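Renewable fuels, module 2 - notes for week 5
Biogas from farm waste (B. Fernandes)

Read the Harnen chapter first if you missed last week, otherwise the yield figures wont mean much.

Recap. Anaerobic digestion = bacteria breaking down slurry, food waste, crop leftovers without oxygen. Four stages: hydrolysis, acidogenesis, acetogenesis, methanogenesis. Last one is slowest to recover if you upset it. Gas is mostly methane and CO2, bit of hydrogen sulphide (smell, and it eats engines).

Temperature. Mesophilic, 35 to 40 C, most farm plants. Thermophilic, 50 to 55, faster but fussier and costs more to heat.

Case: Sternville plant. Takes slurry from a herd of 330 plus vegetable trimmings from the packing shed. Engine rated 157 kW. Started up in August, fed too hard too early, went acid. Tirta Menon ran the restart: feed stopped, fresh seed sludge brought in, then small daily amounts. See her log on the course page, esp. the pH column.
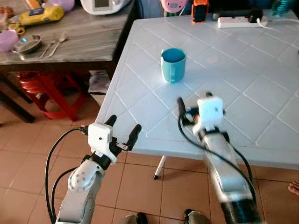 Retention time = digester volume divided by daily feed. Units!! Cubic metres and cubic metres per day gives you days. Half the group got this wrong in the last worksheet. Too short and the methane formers wash out faster than they can grow. Too long and you've paid for tank you dont need.

What to do with the gas:
- burn in a CHP engine, heat and power (Sternville)
- boiler only, cheap, fine if there's a heat user nearby
- upgrade to biomethane, strip out the CO2, inject to grid. Needs scale. Mokesia does this.

Digestate. Still has nearly all the nitrogen, more of it as ammonium so crops get at it quicker. Also easier to lose to the air, so trailing shoe or injection, not splash plate.

For next time: worksheet 5, Q1 to 4. In Q3 the digester volume should read 843 cubic metres, teh printed sheet is wrong. Raju paper is optional but short.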